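The robot at Trengate can find a door. What it can't do, or couldn't until October, was decide that it had found one and get on with its life.

Chrysanthi Mavromatis writes the planner, a piece of software called Urnoment that takes what the cameras report and turns it into a list of moves. In the early builds it would draw up a fine plan, notice that the world had shifted by a hair, throw the plan out and start over. One log shows 984 plans for a single reach. The arm moved for none of them.

Her fix was to let the planner be a little stubborn. It now keeps a plan for 600 milliseconds unless something big changes, and "something big" is a setting she has argued over more than any other. A wall is easy. Plain pale surfaces give the depth software very little to hold on to, but at least they stay put. People shift their weight, lift an elbow, talk.

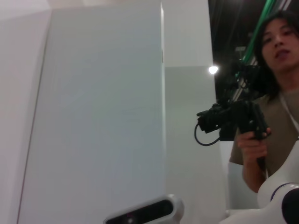 Leonidas Koutsoukos would rather the planner had no opinions at all. His view is that the perception code should say how sure it is, every time, and that a planner told "75 percent" has no business acting as if it heard "yes." He has filed 21 bug reports on this point, several with the same title.

Mavromatis has read them. She closed four, reopened two and renamed the setting from "patience" to "hold_time" — he had found the old name sentimental. The next build goes out with both their changes in it, and a switch to turn off either one.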